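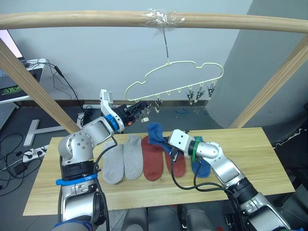
What is Mondico?

Mondico is the video app supplied with the Biritz Nakon set-top box. It plays rented and purchased films, subscription series, and files stored on a drive attached to the box. The same account can also be used on phones, tablets and laptops.

Which Nakon models are supported?

All models running firmware branch 4 or later. The firmware branch is listed under Settings, System, About. Boxes on an earlier branch will continue to play existing purchases, but the Downloads tab and the Song audio profile do not appear.

How many devices can play at once?

Two on the standard plan and four on the household plan. The limit applies to playback sessions. Any number of devices can be signed in, and a download that is playing offline is excluded from the count until the device reconnects.

Why do I get "Session limit reached" when only one television is on?
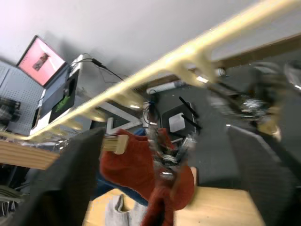
A playback session is held open by the player window and is released when the window is closed or the device goes to sleep. Pausing does not release it. Phones and tablets sleep on their own after a short period, so they are seldom the cause. Browsers are the usual one: a laptop sitting open with its display lit stays awake and will keep any paused player tab counted as a session. Close the tab, or go to Account, Active Sessions and select Release. The change takes effect on the next playback attempt. If the list shows a device you do not recognize, change the account password and select Release All.

How much storage does a download use?

It depends on the quality setting chosen when the download starts. At the Standard setting an episode of ordinary length takes some 560 MB. High uses considerably more and is only offered on devices whose display can make use of it. Changing the setting has no effect on titles already downloaded - delete and download them again.

How many titles can I keep offline?

The limit is 40 per device. Each episode counts as one title. When the limit is reached, the Download button is greyed out until something is removed. Expired titles still count toward the limit until they are cleared from the list.

Why has a downloaded title expired?

Licences for subscription titles are renewed in the background whenever the device is online. If the device has been offline for an extended period the licence lapses and the file will not open. Connect to the internet, open the Downloads tab and select Renew. Should Renew be missing, the title has left the catalogue and cannot be recovered. Purchased titles do not expire.

Dialogue is out of sync with the picture. How do I correct it?

First establish where the delay is introduced. Connect headphones directly to the Nakon box and play the same passage. If sync is correct through the headphones, the delay originates in the television or the external speaker and should be adjusted there. If it is still wrong, open Settings, Audio, Offset and move the slider in small steps. The offset is stored per output, so a value set for HDMI is not applied to optical.

What does the Song profile do?

Song is the audio profile for stereo soundbars and televisions without a surround decoder. It downmixes multichannel tracks with the centre channel raised, and compresses the loudest passages. It should be left off if the audio goes to a receiver, as the receiver will otherwise get a two-channel signal only. Programs that were mixed in stereo are passed through unaltered.

Can I change the colour or size of captions?

Caption style is set under Accessibility, Captions. Size, colour, background and edge can be set separately. Some older titles carry captions as part of the picture, and these cannot be restyled or turned off. They are marked "Open captions" on the details page.

Playback drops to low resolution in the evening. Is this a fault?

Usually it is not a fault in the box. Run the test under Settings, Network, Diagnostics at the time the problem occurs and note the sustained rate - the peak rate is of little use here. If the sustained rate is well below what your plan provides, repeat the test with an Ethernet cable before calling your internet provider.

My box lost its download list after the December update. Was it fixed?

A corrected build was issued. The files were never removed, only the index. Select Rebuild Index in the Downloads menu and leave the box powered until the list returns.

Page maintained by Haoran Tang. Audio sections reviewed by Valentin Sârbu.
Last revised 2022-04-20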